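Workshop > Builds > Food handling
Filed under: Automation, Bench Projects
22nd June

Setting up gravity-free lanes for a burger cell

This covers the lane layout on the Hidthorpe workshop bench. It assumes the arm is bolted down and homed.

1. Fix the tray first. Every pick and place is measured from its lower left corner, so it must not shift.

2. Set the side rails parallel to the tray, then fit the channels across them. Buns and tomato go on the left, bun tops and meat on the right. Leave 20 mm between a channel end and the tray rim.

3. Load everything on edge. Slices laid flat stick together and the fingers cannot get behind them.

4. Put the leaves in a clear tub at the head of the tray. They have no lane -- the arm takes them from above. 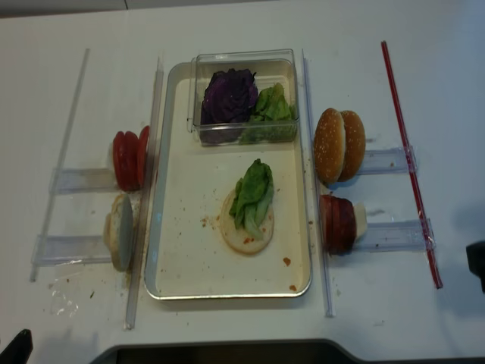

Ganddale asked whether the leaf pick needs force sensing, having had no luck with position control alone. It does not, if the fingers close slowly and the grip width is capped. Ours is capped at 120 counts on the servo scale.

5. Fit a pusher block behind each stack in the left-hand channels. The face must be square to the channel. A tilted block turns the front slice and the pick fails.

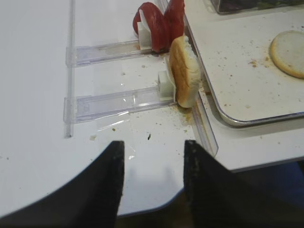 6. Set the pusher travel with the lane loaded, never empty. Start at 400 steps and reduce until the front item stands without leaning hard on the one ahead.

7. Clear crumbs from the channel ends between runs. A build-up there lifts the bun -- only slightly, but enough to spoil the approach height.

8. Save the taught positions before changing any lane.

2342 views | 20 shares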